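Costume Construction, wk 9 handout
27/11/2023
S. Hassanpour

Reading for today: Bramwell ch. on closures. Skim the rest.

Last time - patterns, seam allowance. Today: fit and fastenings on quick-change pieces.

Measure the actor over whatever goes UNDER the costume. Shirt, tights, padding. Size charts are for shop stock, ignore them here.

Fastenings
- velcro: fast, noisy. Not for quiet scenes
- snaps: ok on cotton, pull out of thin stuff unless you back them
- hooks + bars: waistbands
- zips: always wax before dress rehersal

Lestine jumpsuit, chest 100 cm finished, back opening 127 cm of tape. Cut it long, trim after. Dont trim first.

Labels: name, show, scene number. Inside neck, left side.

Homework: one sleeve, set in, pressed. Bring on a hanger. Also a closure sample on scrap of the same fabric.

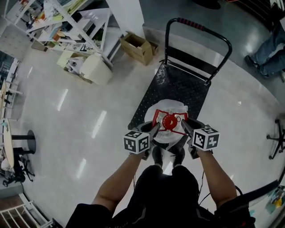 Unpressed samples get handed back. Hems and linings next week, so bring thread that matches.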